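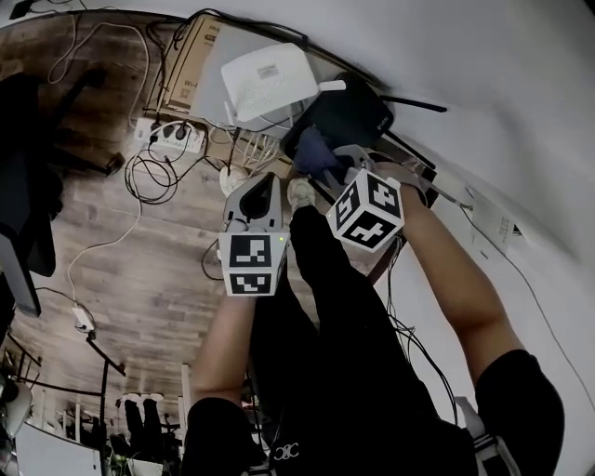 **Jarrah Baxter**
Product Documentation, Rornach

# Gestaton wall-mount network cabinet

The Gestaton is a shallow steel cabinet for small offices, clinics and shops with no separate comms room. It keeps a switch, a router and a patch panel off the floor and behind a locking door. Cabinet depth is 300 mm, so it fits beside most door frames without blocking the swing.

## Mounting

Fix the back plate first, then hang the body on it. The plate has four slotted holes and needs solid masonry or a timber backing board. Plasterboard anchors are not approved at any load. Leave 100 mm clear above the top vent.

In a corner, hinge the door on the side nearest the return wall. The hinge pins lift out and the door can be reversed with a flat screwdriver. Corner installs also need the short cable gland (ordered separately), because the standard one fouls the skirting on low mounts.

## Cable entry

- Knockouts top and bottom, brush strip supplied for one
- Tie bars on both inner sides
- Ground stud on the back plate, M6

Run power and data through separate knockouts. Label both ends of each patch lead before moving equipment out of an existing setup - tracing leads after the switch is down takes far longer.

## Load and cooling

The cabinet carries up to 11 kg on the front rails. Cooling is passive. A fan tray, part 872, fits under the top vent and draws from a spare outlet inside the cabinet. Units with a side exhaust run warmer and should go in the upper position.

## Changes to this page

Oct 9, 2023: gland note added after site comments from Nasrin Nazari at the Ferkthorpe branch. The hinge drawing still shows the old pin and will be replaced in January.

## Ordering

Stocked in light gray and black through Babaei. Keys are supplied in pairs and stamped with the lock number. Replacement keys are cut to that number only.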